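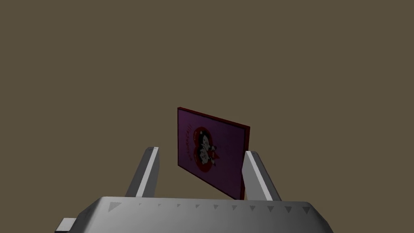
Tips for Running Household Tasks in Simulation: Wrist Views

Posted Thursday, January 13, 2022, by Talha Bajwa

These notes cover what we changed in the Puvora household set between the first and second rounds of training. The method is plain behavior cloning from wrist views, with one policy for all tasks. Most of the gain came from how the episodes were cut and sorted. If you are setting up something similar for kitchen or living room chores, start with the sorting.

Sort by what the wrist can see

A wrist view moves with the hand, so the same room gives very different pictures a second apart. With the palm turned toward furniture there are drawer fronts, handles and small items to work from. With the palm turned away there may be only a flat wall color and the fingers. We tag every segment as "scene," "held item" or "blank" before training. Junaid Dhanial wrote the first tagger, which checks how much of the view is one color once the gripper is masked out.

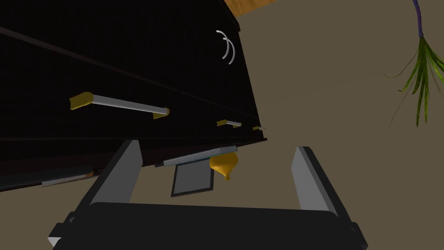

Scene segments carry most of the useful signal for reaching. Keep the tilted ones. Our first filter dropped any view where the cabinet edges were far from level, and the policy then did poorly whenever the wrist rolled on approach. Putting those segments back raised drawer success from 9 to 13 out of 20 trials.

Repeated handles need extra care. A long bar close to the wrist and a short one farther down the same drawer line may be the same part at different distances, and the policy will reach for the larger one by default. Give the target drawer in the task input and vary it between episodes.

Do not throw out blank segments

The usual advice is to trim anything with no object in view. We did this in August and it was a mistake. A policy that never trains on a blank view has no idea what to do when it meets one, and in our runs it tended to stall or close the fingers. 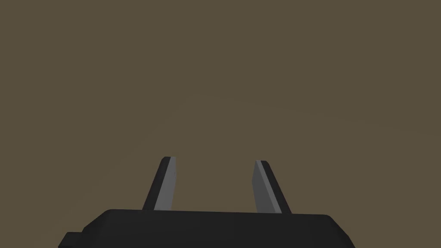 Keep blank segments, but cap them. We hold them to 20 percent of each batch. Above that, the policy starts to treat waiting as a normal action. Feed arm joint positions along with the view - without them, two blank segments from different parts of the room look alike to the network.

Left and right hands get separate tags. Mirroring one hand's data to fill in for the other saved time on paper, but it flipped any print on the items and we stopped.

Thin items

Cards, box lids and picture boards are the hardest class in the set. From the wrist they can appear tilted, dim and partly hidden behind a finger, and a small change in angle takes away much of the face. Three settings helped:

Light: vary brightness on the item separately from the gripper. Pale inner finger faces can be much brighter than the item between them.

Gap: log finger width and contact force as two channels. Width alone does not tell you whether there is a grip.

Angle: sample several moments of the same carry instead of one.
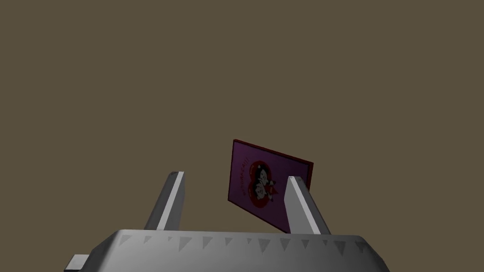
Contact force is the one to add first if you only have time for one. A card can line up between two open fingers in the view with clear space beside it, and a label made from the view alone will call that a grasp. We relabeled 114 segments after comparing the two channels. The Gremasora copy of the set has the corrected labels; the older Jatoi copy does not, so check which one you have before comparing numbers.

Storage

Save the tags beside the segments in a plain text file, one line each. Retagging takes a few minutes. Rendering the views again takes most of a night.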